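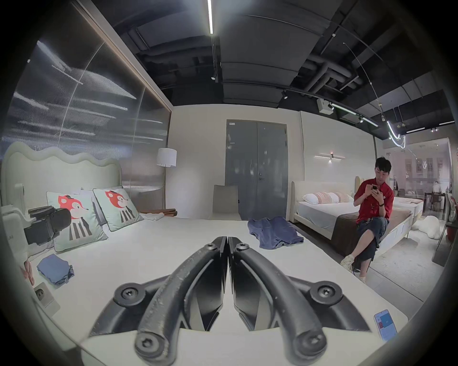
The spare bedroom at Kinenden is used by visiting family for most of August, and its upkeep follows a written routine which I have revised again this year. The principal change concerns clothing. Garments are now sorted on the bed before anything is put away, and the mattress serves as the working surface until the last item has been folded. Denim is folded first, as it holds its shape and may be set to one side near the headboard. Shirts take longer. A navy shirt left crumpled in the middle of the mattress will occupy more space than a folded denim garment, and it should be dealt with before any further laundry is brought into the room.

The cushions remain in place throughout. The two mint-green ones with the fox faces are kept against the scalloped headboard with a white pillow behind them, and guests are asked to return them there each morning. They were purchased for my niece's first visit and have since been requested by name. The patterned pink and white pillows belong to the other bed and are not to be exchanged with them, whatever arrangement the children may propose.

Telephones, cameras and similar articles should be removed from the bed before the sheets are changed. Last summer a charging cable traveled through a full wash cycle inside a pillowcase, and the replacement took 20 days to arrive.

Storage continues to present difficulties. The wardrobe supplied by Wergate has a rail of adequate length, but its shelves are too deep for folded shirts, and items placed at the back are seldom seen again before the end of the season. Hjørdis Eide has recommended shallow boxes from Hema, one for each guest, with a paper label on the front. Two have been purchased on a trial basis. A third will follow if the first pair can be drawn out without disturbing the shelf above.

Bed linen is to be changed at ten in the morning on the day of departure. Clean sets are kept on the landing, with the fitted sheets on the left.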